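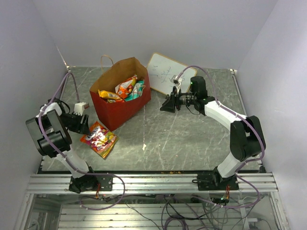

*Snack bag, marble-patterned top.*

**Thread: Healing rules in the Omness shared setting (chapter 8 onwards)**

**kestrel_ink**
I'm redrafting the fight at the ford for the group story and need a ruling before I post it. Current text of the setting notes: "A healer closes the wound but does not restore what was lost." My character, Rahman, takes a spear through the thigh in chapter 8. Chapter 9 opens the next morning and he has to ride. Can he?

**Tarn Hollow**
By the notes, yes, with limits. Closed wound means no bleeding and no infection. Blood volume counts as lost. He rides slowly and is no use in a fight.

**s_moodley**
Disagree on the muscle. A cut fibre hasn't been lost, it's been divided. If the healer closes it, it's joined. The precedent is the wolf in the Sarkix arc, who ran the same evening.

**Tarn Hollow**
The Sarkix arc predates the notes. We agreed in June that nothing before the rewrite is binding.

**s_moodley**
We agreed that dates and place names weren't binding. Magic wasn't discussed. I have the post open.

**kestrel_ink**
Could someone quote it?

**s_moodley**
"Place names and dates in the old arcs are to be treated as provisional." That's the whole of it. Signed by me, Sibusiso Moodley, back when we still put full names on rulings.

**Tarn Hollow**
Fine, withdrawn. I still think it's poor for the story. If a spear wound costs one night, there's no reason for anyone to avoid the ford. Readers stop worrying by the second fight.

**pell**
Put the cost on the healer. In my chapters one closing takes her out for a day and she can't do two in a row. I've kept to that through 35 posts and the fights still have some weight.

**kestrel_ink**
That works for a party with one healer. The garrison at Zotodness has 500 soldiers and the notes don't say how many healers.

**pell**
Then say it in your chapter. Three would be plenty. Most of the wounded wait their turn or go without.

**s_moodley**
Three is low for a garrison that size but I won't object. Please add it to the notes at the same time. Last time a number went into a chapter only, and we had two different walls.

**Tarn Hollow**
Separate point on the draft. Rahman is wounded in the left thigh in paragraph two and limps on the right in the final paragraph.

**kestrel_ink**
Fixed, thanks. Left throughout.

Proposed wording for the notes:

> A healer closes one wound and must then rest a day. Divided flesh is joined. Blood is not replaced. A scar remains.

**pell**
"A scar remains" always, or usually? My captain had his cheek closed in chapter 6 and I've described him as unmarked since.

**s_moodley**
Usually. Change it to "a scar may remain".

**Tarn Hollow**
I'd prefer always. One edit to the captain is less work than an exception.

**pell**
It's nearly 112 mentions of his face. He's vain.

**kestrel_ink**
Going with "may". Chapter 8 goes up tonight after nine. Rahman rides, badly, and somebody else carries the shield.

**Tarn Hollow**
Noted. I'll keep objecting in the margin.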